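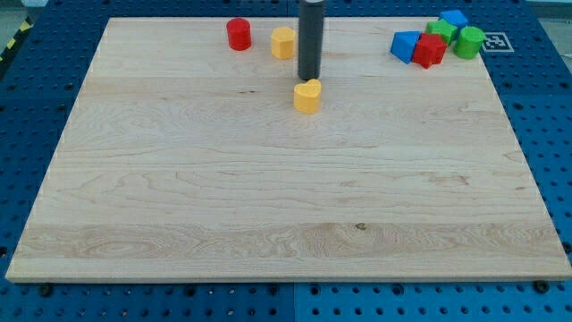 Vetside Woodwork Forum > Finishes and Surfaces > Laminated boards
Thread: Bare board for shape blocks, oil it or leave it?

teasel_lane
Joined: January
Posts: 20

I've got a pale board glued up from planks and I'd like opinions on finishing before I do anything I can't undo. It was sold to me as maple by the yard at Flistdale. It is 20 mm thick and 800 mm on the long side, with the grain running the long way. It lives on the blue table with the holes in it, and it gets used as a flat surface for shape blocks: a red cylinder, a yellow heart, a yellow five-sided one and so on. The blocks get stood up, pushed along and picked up again, over and over.

At the moment there is nothing on it that I know of. I sanded it at 100 grit and went no further. My questions:

1. Does it need a finish at all for this sort of use?
2. If so, what can I use that won't go shiny? I don't want glare off it and I don't want the blocks sliding away.
3. There's a small dark knot near the middle of the wide strip at the front, the one with all the loops in the grain. Fill it or leave it?
4. Further back, left of centre, there is a thin dark streak. Is it in the wood or on it?

I have most of a tin of Bangash hard oil left over from a worktop.

mitre_box
Posts: 1,870

Oil it. Bare pale wood picks up hand grease very quickly and once it's gone grey you are sanding again. Two thin coats, wiped right back, and it will stay fairly matt. Stop at 100 though and it'll feel like a doormat. Take it up through the grits first.

Leave the knot if it's sound. Press it with your thumbnail and if nothing moves it's fine.

gunside_shed
Posts: 800

I'd go the other way and leave it bare. Oil will turn it yellow over time, and if you've got yellow blocks standing on it then you are making them harder to pick out against the background. That matters with small children, or anybody with poor eyesight. A pale board and strong colours is a good combination as it is.

If it gets grubby, wipe it with a barely damp cloth, let it dry and give it a light rub with fine paper. I've got a bare beech board here at Gunside that has been treated like that for years.

mitre_box

A hard oil on maple doesn't go that yellow. You get a bit of warmth and then it stops.

gunside_shed

Depends on the oil. I've had one go the colour of a kipper. Try it on the underside first and put the board by a window for a few weeks before deciding.

routed_out

Has anyone asked about the underside yet? Whatever you put on the top has to go on the bottom too. A 20 mm board with oil on one face and bare wood on the other can cup, and then your blocks will be standing on a slope. The tall thin ones will go over.

On the table: the holes are no problem, in my view a perforated top is better than a solid one because a bit of air gets to the underneath. How is the board held down? Or is it just resting?

teasel_lane

Just resting. It's heavy enough that it doesn't shift when the blocks are moved about, but if you lean on it, it will. I thought about bolting up through the holes from below, but I'd rather be able to lift it off and wipe the table.

routed_out

Then don't bolt it hard. If you do want it fixed, use slotted holes so the planks can move across their width. Two strips of thin rubber mat would probably do the job. Narrow strips, with gaps, so you aren't sealing the bottom.

hobnail77

Rubber can mark a finish if it's left there a long time. Cork is better. Cut it from a cheap floor tile.

About the streak. Get a strong light and look along the surface from low down. If it sits on top you'll see it standing slightly proud or shining differently from the wood next to it. Then try a white rubber, an ordinary pencil one. If it comes off, it was a scuff. If it stays put, try a cabinet scraper on a small patch. Mineral streaks are common in maple and they go right down, so there's no point digging after one.

mitre_box

Agree with all of that except the scraper. Someone who stopped at 100 grit is not going to have a sharp scraper handy, no offence meant. Use 180 paper round a cork block. And do the whole board, or you will have a dip where you chased the mark and you'll find it every time you put a block there.

teasel_lane

None taken, I haven't got a scraper at all.

Tried the rubber on the streak this evening. It hasn't shifted. I looked along it with a torch as well and couldn't see anything sitting up, so I'm inclined to think it's in the wood. I'm happy to live with it. The knot doesn't move when I press it either.

One more thing I forgot. The left and right edges are a touch lighter than the rest, with small white flecks along them. Is that filler? Old paint?

hobnail77

Hard to say from a distance. Could be sanding dust packed into the pores, could be primer or paint off something it was stored against. Stiff dry brush and a vacuum first. If it's dust, most of it will go. Do this before any oil, as oil over dust sets like putty and then you really do have a job.

gunside_shed

Or leave the edges alone as well, if nobody touches them.

mitre_box

You would leave a house on fire alone.

gunside_shed

I'd ring the fire brigade and not oil it.

larchwood_bench

Different suggestion: a water-based matt floor lacquer. Stays clear on pale wood, dries quickly and wipes clean. We did a set of school tabletops in it at Vetside and they still look pale. It does feel a bit plasticky compared with oil, and you can't patch it in the same way. If a block gouges it you have to rub down the whole face and recoat.

Also, are your blocks painted? I found that some cheap paints stick slightly to fresh lacquer if you leave things standing on it in the first week or so. We ended up with a ring or two.

teasel_lane

Not sure what's on them. The red cylinder is glossy, so I'd be wary of leaving that one standing anywhere fresh. They can go in a box while the board cures, whichever way I go.

routed_out

Worth rounding over the top edges while you're at it. Just take the sharpness off with paper. Sleeves catch on a square edge and small people fall against them.

teasel_lane

Right, thanks everyone. My plan for now:

Brush and vacuum the edges.
Sand both faces at 120, 180 and 240, with the grain, and take the sharp corner off the edges.
Leave the knot and the streak.
Put a test patch of the Bangash oil and a test patch of lacquer on the underside, next to each other, with a bare strip between them, and stand it near the window.
Cork strips under it when it goes back on the table.

I'll decide between oil, lacquer and bare when I've seen the patches.

mitre_box

Good plan. Spread your oily rags out flat outdoors to dry, don't screw them up in the bin. They can catch fire on their own.

larchwood_bench

Put masking tape round the test patches so you've got a clean line to compare. And write which is which on the tape with a pencil. I have stood looking at two patches before now with no idea.

gunside_shed

Still say bare. Could you put up how the patches look when they've had their few weeks? I'd like to know how yellow that Bangash goes, as there's a half-price tin of it in our local shop.

teasel_lane

Will do. If the oiled one turns out like a kipper I'll say so.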